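# The Handshake That Took Four Drafts

When two heads of government meet, somebody has already decided who walks through the door first, and usually that decision was harder to reach than anything in the joint statement.

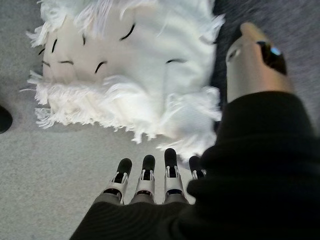
Why does it matter who stands where? Because voters at home read a step back as a concession — and so do rivals, who will replay it for weeks.

I spent a good part of September with the protocol office in Bastley, a friendly, overheated set of rooms where the seating plan for the Vikberg summit went through four drafts before both delegations would sign it. The guest list ran to 463 names, and I'm told the last quarrel was over a side door! One delegation wanted it shut during arrivals, the other wanted it open, and in the end it stood open until the anthems and was shut straight after.

The old hands there still talk fondly about the Ahmadpour talks, when both leaders were driven around the block until their cars could pull up together — and then sat waiting, each for the other to get out.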